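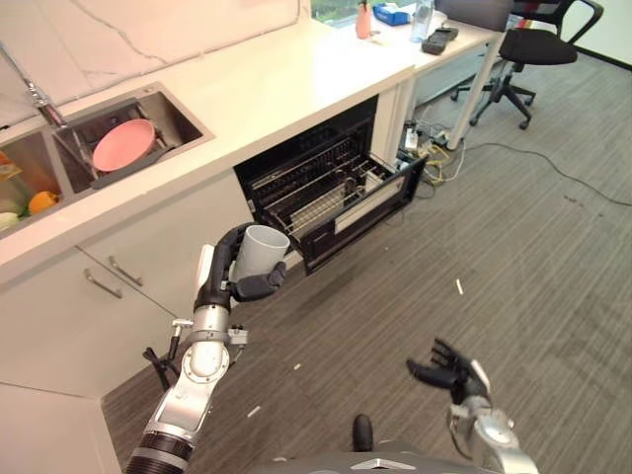

Unidad de Citside con el vaso en la mano izquierda, delante del lavavajillas.

El ciclo 3.033 se detuvo un martes a las cinco y diez de la mañana. El registro recogía la parada en una sola línea: «Agarre confirmado. Espera de liberación». La línea se repetía cada segundo hasta llenar el archivo.

Hugo Perrin llegó a Citside a las ocho menos cuarto, dejó el abrigo en el respaldo de una silla y leyó el registro de pie. La mano izquierda sostenía un vaso de plástico gris. La derecha estaba abierta, sin carga. El par en los dedos era nominal. La temperatura de los motores, también.

Pidió la apertura desde la consola. La unidad respondió con el código 37.

El manual de Kustberg definía el código 37 como «liberación denegada por presencia humana en la zona de entrega». Perrin miró la zona de entrega: el lavavajillas abierto, la rejilla a medio sacar. Repitió la orden y obtuvo el mismo código. Se apartó hasta la pared y la repitió desde allí, con idéntico resultado.

A las nueve llamó a Vidal, que llevaba el mantenimiento del software. Le atendió una técnica apellidada Fleris.

—¿Hay alguien delante de la máquina?

—No.

—El estimador dice que sí. Confianza de 51 sobre cien. El umbral está en 50.

—¿Desde cuándo?

Se oyó teclear.

—Desde el ciclo 3.033. Antes marcaba cero.

Perrin tapó el sensor de profundidad con un cartón. El valor no cambió. Desconectó la red, la volvió a conectar y recalibró el torso con la plantilla. 51. Anotó cada paso con su hora en el parte de incidencias. En la casilla de causa probable escribió «dato retenido en memoria» y añadió un signo de interrogación.

El procedimiento exigía cortar la alimentación del brazo antes de retirar un objeto a mano. También advertía de que, sin corriente, los frenos del codo podían ceder unos tres centímetros. Perrin pulsó la seta roja. Los frenos aguantaron. Agarró el vaso por el borde y tiró. Los dedos no se movieron.

Volvió a llamar.

—Los dedos son irreversibles por diseño —dijo Fleris—. Husillo. Sin corriente se quedan donde están.

—Entonces tengo que dar corriente para abrirlos, y con corriente no los abre.

—Puedo bajarle la sensibilidad en remoto. Umbral a 60. Necesito que lo autorice usted por escrito, porque es un parámetro de seguridad.

Perrin redactó la autorización. Antes de enviarla abrió el histórico del estimador y buscó la posición asignada a la presencia. Esperaba un campo vacío o unas coordenadas absurdas. Eran coordenadas válidas: a 37 centímetros del vaso, a la altura de una mano extendida.

Borró la autorización y dejó la seta pulsada. En el parte, bajo «estado de la unidad», puso «fuera de servicio», y firmó.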